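Soup season, finally

06/12/2019

So I've been making the same leek and potato soup every week since the clocks changed and I'm still not sick of it! My friend Tatiana Jelínek gave me the recipe on the back of a bus ticket, and I lost the ticket in 46 hours flat, so this is from memory.

Three leeks, washed properly (grit is the enemy), four potatoes, a big lump of butter and more black pepper than you think. Sweat the leeks with the lid on until they go floppy - don't let them brown. Then potatoes, stock, and leave it alone while you do the crossword.

I blend half and leave half chunky. Vilém says this is lazy. Vilém had two bowls.

The freezer question

It freezes fine as long as you add the cream later. I label mine now, after the time I defrosted stewed apple for lunch and had to eat it with toast. 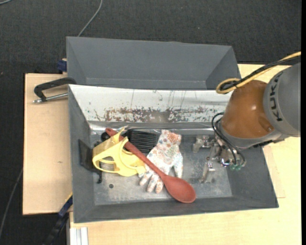 What's next

Parsnips, I think, with a bit of curry powder. If you've got a good one, leave it in the comments - nothing with celery please, I can't stand the stuff.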